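Workshop notebook, memorial bench and plaques
22 Jun 2022

Back at the big bench after the funeral directors' open day in Flustham, where I ate too many sausage rolls and was told by two separate people that engraving must be peaceful work. It has its moments. This morning's moment was finding that the Postma had decided overnight that the letter G was optional.

Job 1439, brass plaque, crematorium garden, rose bed. The family signed off the wording in April and then went quiet, as families do, and have now come back wanting "beloved" changed to "much loved". Fine by me. "Much loved" is two characters longer once you allow for the space, and the line was already tight. I can drop the whole line by half a size, or break it after "husband". Tried both on card. The break looks better. It also leaves "and keen angler" alone on the last line, which gives the fishing a certain weight. I have sent both proofs and kept my opinion to myself.

For whoever does the follow-up: they want the dates as numbers with dots. The crematorium's own rules say month in words. I have written the month in words on both proofs and said why in the email. If they argue, send them to the garden office, politely.

The G problem. The Postma cuts A to F as clean as you like, then leaves the bar of the G hanging a hair short, so it reads as a C from any distance. Not ideal when the name is Gordon. First thought was the cutter, so I changed the cutter. Same. Second thought was the clamp letting the plate creep, so I re-seated the plate with new tape under it. Same again. Went and had a cup of tea and thought unkind things. It was the font file. Somebody (me, going by the initials in the log) had saved over the serif set with the trial version that came with the Corkard update, and the trial G is simply drawn like that. Put the old set back from the spare drive. Cut three test Gs in scrap. All three have bars.

So: DO NOT save anything into the serif folder. There is now a folder called TRIAL. Put your trials in it. Any plate cut since the update with a G, in serif, wants looking at before it leaves the building. I have pulled two from the outgoing shelf. One is passable and one is going again.

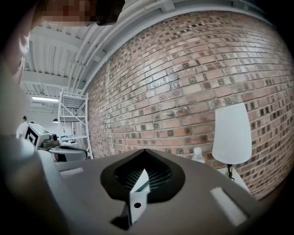
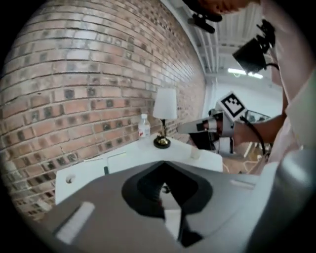
Job 2052, slate, upright, small. This is the one with the long verse. I measured it up against the blank again and it does not fit, any more than it did last week, slate being a poor stretcher. Twelve lines at the smallest size the churchyard will allow comes to more slate than we have been sent. Options as I see them:

Lose the middle verse. The daughter said on the phone she could live with that. The son was also on the phone and could not.

Put the verse on the back. The churchyard rules say nothing about backs, which may mean it's allowed or may mean it has never crossed their minds. I have written to ask, in a tone suggesting it happens all the time.

Bigger slate. Extra cost, and Trumitz are quoting a long wait on anything that isn't a stock size.

I favour the back, if we get the yes. People do walk round a stone. Cutting both faces means making up a proper cradle, because I'm not laying a finished face down on the bench with only a blanket and good intentions under it. There's felt left from the last cradle, under the stairs.

Spelling check, same job. The order form has the middle name as Katharine, the printed service sheet has Katherine, and the email from the son has Kathryn. Rang the daughter. She said she would look at the birth certificate and ring back. She has not rung back. Nothing gets drawn out on this slate until she has. I know how that sounds with the verse question open as well, but I once recut a Phillip with the wrong number of Ls out of my own pocket and I remember what it cost.

Paint. The black fill we've been using in the brass is going on lumpy. Stirred it, strained it, stirred it again, got a thinner sort of lumpy. The tin has been open since before the good weather and I think it's had its life. Opened the new one. Goes in like cream. Wiped two plates back with the grain and they came up clean with hardly any smear round the serifs. Old tin is marked OLD in large letters, so it'll presumably be in use again by next week.

Tyson Landry came in after lunch with the wording for his uncle's bench plate. He'd written it on the back of a parking ticket, and it was very good. Most people arrive with too much, and I spend an hour helping them choose between "devoted" and "loving" when they plainly want both and also "generous". His says the name, the years, and "He saved you a seat." I told him I wouldn't touch it. He asked whether it needed "in loving memory" at the top, to be official. I said there was nothing official about it and the council only minds about the size and the screws. He's going to sleep on it. I've drawn it up without.

Screws, while I think of it. The council wants brass, countersunk, security heads. We have brass countersunk ordinary heads, a great many of them, thanks to somebody's bulk order (me again). Need to get the right ones before that bench plate is due. The ordinary ones will do for indoor work until the end of time.

Note on proofs generally. I've been sending them at actual size, and people open them on a telephone and tell me the letters are too small. From now on each proof goes out with a line at the top saying what size the real thing is in plain millimetres, and suggesting they cut a bit of card to match and hold it up. Did this with the last lot and had one complaint, from a man who had cut the card in inches.

Also had the usual question at the open day about whether we'd do a plaque for a pet. Yes, same price per letter, and the wording is generally shorter and better. One couple wanted their cat's full name, which ran to four words and a title. I gave them the order form and a sausage roll.

Left to do:

Recut the bad G plate. Blank is on the rack, already masked.

Chase the birth certificate. Gently. She's had a rotten month and I'm a man ringing up about a vowel.

Ask the churchyard about the back again if there's no answer by the end of the week.

Security screws.

Find out who has the small burnisher. It was on the hook, then it was by the kettle, and now it's at neither. The medium one will do for edges but it's clumsy inside a border, and the rose bed plaque has a border.

Wipe down the Postma and leave the cover on. There was brass dust in the rail again and it makes the carriage grumble on the long strokes. Oiled it, two drops, ran it up and down with nothing in the clamp. Quieter. I've put the date of the oiling on the tape by the switch, under the last one, which I see was a good while ago and in my handwriting.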